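Towel and Cloth Folding: Frequently Asked Questions 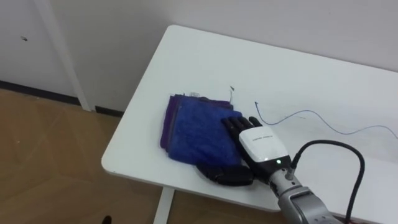
Linen Services, Brusamel Leisure Center

Which towels does this page cover?
All fleece-type and terry towels issued at the front desk, plus the thin cloths used on the treatment tables. Bath mats and robes are handled separately. Ask Pravesh Mthembu for the mat sheet.

What is the standard fold?
Lay the towel flat, long edge toward you. Fold in half left to right, then in half away from you. The finished piece should be close to square. Thick towels get two folds only; a third makes the stack too tall for the Imley shelves.

Can two colors go in one stack?
Yes, if they are issued as a set. Blue over purple is a set. The blue towel goes on top and the purple cloth underneath. A narrow purple border showing at the edge is acceptable.

How even do the edges have to be?
Slightly uneven edges are fine, and so are corners that do not line up exactly. Refold if one layer sticks out far enough to catch on the shelf above. Fleecy fabric shifts when it is picked up, so small errors at the corners are expected.

How do I flatten a stack?
Press with a flat hand, fingers extended, starting at the fold and moving toward the open side. Do not press with the fingertips — they leave dents in the pile and pull the top layer out of line.

Where should the tag be?
At the edge, where it can be read without unfolding. Do not cut tags off. If a tag is missing, put the towel in the repair bin and write the shelf number on a slip.

What about loose threads?
Pick scraps of thread off the tabletop before the next towel goes down. Threads still attached to a towel are trimmed with the small scissors, never pulled. A pulled thread in a hemmed edge usually opens the hem.

Which table do I use?
Any of the white tables with rounded corners. The gray bench by the dryers has a rough edge and snags fleece. Wipe the top with a barely damp cloth at the start of the shift and let it dry.

How many pieces fit on a shelf?
The Imley unit holds 200 folded pieces when full. Stop at 146 if the load is all thick towels. Total stock is 1,603 pieces, and the February count is done by Yaa Atinga. Please do not move full stacks between units that week.

Can I use fabric softener?
No. It coats the fibers and the towels stop absorbing. Use the Mollah detergent at the dose marked on the cup.

When are folded stacks collected?
At 4 p.m. every day except Sunday. Stacks finished later stay on the table overnight under a clean sheet.

Who do I contact about damaged stock?
Tanner Doucette, linen room, extension 800. Leave the towel unfolded so the damage can be found.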